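Kestus Home Notes

How to look after a pale wooden table (and still eat at it)

I love a pale table. It bounces light around the kitchen, it makes a bowl of mandarins look like a painting, and it goes with every odd chair you drag home from the kerb. It also shows the lot: tea rings, beetroot, felt-tip pen, the grey smudge where someone always rests their elbows. Ours is a Clundata, 18 months old and used for every meal, plus homework, plus seedlings in spring, and it still looks great. The whole routine takes me less time than doing the dishes.

What you'll need

Two soft cotton cloths (old T-shirts are perfect, old towels are a bit too rough)
A spray bottle that holds 600 mL
Mild dishwashing liquid, the clear sort if you can get it
Bicarb soda
Felt pads for anything heavy that lives on the table
A soft brush or a clean, dry paintbrush

First, work out what finish you've got

Put a single drop of water somewhere out of the way, wait a few minutes and have a look. If it sits there in a bead, the top is sealed, and everything below will suit you. If it soaks in and leaves a darker spot, you've probably got oiled or bare timber. Go very easy on the water in that case, skip the bicarb, and check what the maker says about re-oiling.

The daily wipe

Clear one half of the table at a time. I used to move everything to the bench first, and then of course the bench was full and I couldn't cook. Now I push the crockery and jars up one end, clean the bare part, and swap.

Brush off the crumbs before any water goes near them. Toast crumbs are surprisingly scratchy, and if you drag them about under a wet cloth you get those fine little swirls that only show up in the afternoon sun.

Fill the spray bottle with lukewarm water and add 2 drops of dishwashing liquid. Two drops! More than that and you'll be chasing streaks all morning. Spray the cloth and leave the table dry, then wipe in long strokes along the grain, from one edge right through to the other. Follow straight away with the dry cloth, same direction.
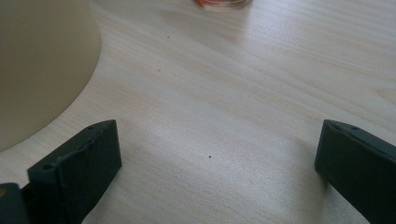
Going with the grain matters more on light timber than on dark. Any film you leave behind will run in the same direction as the lines and more or less vanish into them, whereas circles catch the light from every chair. Once you've got the habit you'll find yourself doing it at cafes.

Do the edges too, underneath as well as on top. That's where sticky fingers go, and a grubby edge makes a clean table look tired.

Rings and marks

Cup rings: try the ordinary soapy cloth first. If the ring is still there, mix bicarb with a little water until it's about as thick as yoghurt, dab it on with a fingertip and rub very lightly along the grain. Wipe it off within a minute and dry well. Test a hidden spot before you do this on the middle of the table, as bicarb can dull a glossy finish.

Tomato, turmeric and chilli oil: speed is everything. Blot, don't rub, then use the soapy cloth. A faint yellow shadow from turmeric will often fade by itself near a sunny window. Ours took up to 12 days, and I'd nearly given up on it.

Felt-tip: a damp cloth and patience. Washable pens are worth the extra couple of dollars.

White cloudy patches: usually from something hot. Leave these alone for a day or so before you try anything, because small ones sometimes clear as the moisture works its way out.

Stopping the colour going patchy

Sunlight changes timber, and pale timber can go a bit honey-coloured over time. I rather like that, but I don't like finding a perfect pale circle where the fruit bowl has sat since December. So I shift the big things every time I do a proper clean – bowl to the other end, jars to the middle, nothing back in exactly the same spot. If your table stands beside a window, turn the whole thing end for end a couple of times a year. It's a two-person job with ours, and a good excuse to sweep underneath.

Stick felt pads on the bottom of heavy bowls and pots, especially unglazed ones, which can be like sandpaper. Check the pads now and then for grit.

Things I'd skip

Melamine sponges, spray polish with silicone in it, vinegar on anything oiled, and plastic placemats left down overnight. Cork or woven mats are much kinder, provided you lift them and let the table dry underneath after dinner.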